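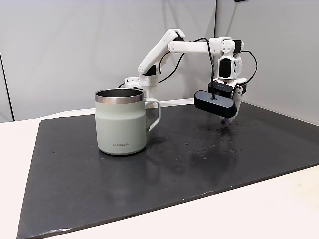
Progress on the reusable cup scheme at the Wukotgate offices has been steady since the start in June. Staff on all 2 floors were asked to give up paper cups and bring or borrow a lidded or open mug. Insulated mugs with a handle and a steel rim, such as the pale green LocknLock, were preferred to plain china in the staff survey. The survey drew 212 replies.

Paper cup orders have been stopped at Karik and cut back at Osei – the canteen there still keeps a small stock for visitors. 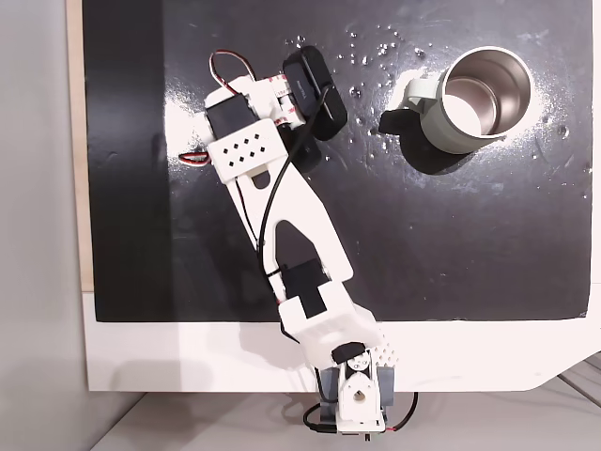

The loan pool now holds 700 mugs. Returns are logged at reception, and losses are charged to the department concerned. Washing remains the main cost. The Honico contract covers one collection a day, and the late shift has asked for a second.
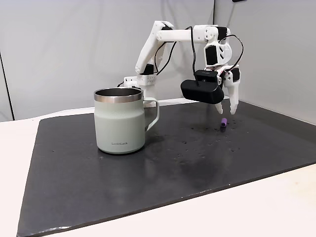 A revised price for the extra collection is expected within 12 working days. Approval is sought to meet it from the unspent signage budget.

Dela Agbeko
15 December 2023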